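Selling off a household of small stuff one piece at a time, what I learned. Thread.

Background: my aunt Austra Bite moved from a four-bedroom house in Jamlow to one bedroom near my brother. She kept what fit. The rest came to me, and I said I'd sell it. I listed 489 things on Nako between spring and the end of August. 89 are still up.

Start with the boring part. Get a kitchen scale and weigh everything before you list it. I guessed on the first dozen and lost money on postage for most of them.

Boxes: grocery stores will give you theirs if you go before 9 in the morning. After that they've been crushed. Egg boxes are the wrong shape for nearly everything. Banana boxes are fine for moving and bad for mailing -- they have holes in them.

Pricing. Search the sold listings, never the active ones. Active listings tell you what people hope for. I put up a set of dessert bowls at the active price and they sat for seven weeks.

Round numbers sell slower for me. I have no idea why. $19 goes, $20 doesn't.

Things that went within a day: cast iron, sewing patterns, a box of old keys, any board game with all its pieces, work boots.

Things that never went: crystal, DVDs, a bread machine, anything with a monogram. Dishes sell only if you break up the set, and then you're stuck with the gravy boat.

Decorative things and hats are the two groups I got most wrong. I priced decor too high and hats too low.
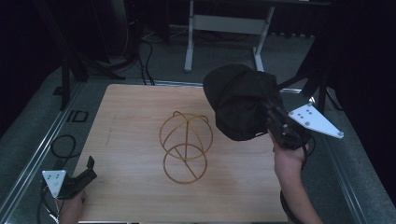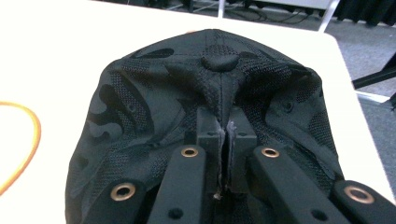 Gold wire sculpture, then a black camo cap.

For decor, put the measurements in the title. Buyers want to know if it fits a shelf. Half my messages were "how tall" until I did that.

For hats, say how it closes at the back and whether the brim has been bent. Ship them in a box. A padded envelope will flatten the crown and you'll get a return.

Messages. Answer the same day, keep it short. "Is this available" gets "Yes." If they don't write back, move on. I used to send three sentences and it made no difference to anyone.

Offers: I take anything over two thirds of the price in the first week, over half after that. Having a rule saved me a lot of arguing with myself at 11 at night.

Liis Juška, who does this for a living, told me to stop relisting and bundle instead. She was right. Twelve loose cookie cutters got zero views. "Cookie cutters, lot of 12" was gone by lunch.

Records: one spreadsheet, one row per item, and write the shelf number in it. I skipped the shelf number until June. Don't skip the shelf number.

Austra asked for a third of the total and wanted the rest to go to me for the work. She bought a decent armchair with her share. She does want one lamp back, and it's one I've already mailed to Ohio.

Would I do it again? For 50 things, sure. For a whole house I'd call an auction place and keep my garage.

Still have the bread machine if anyone wants it. Pickup only.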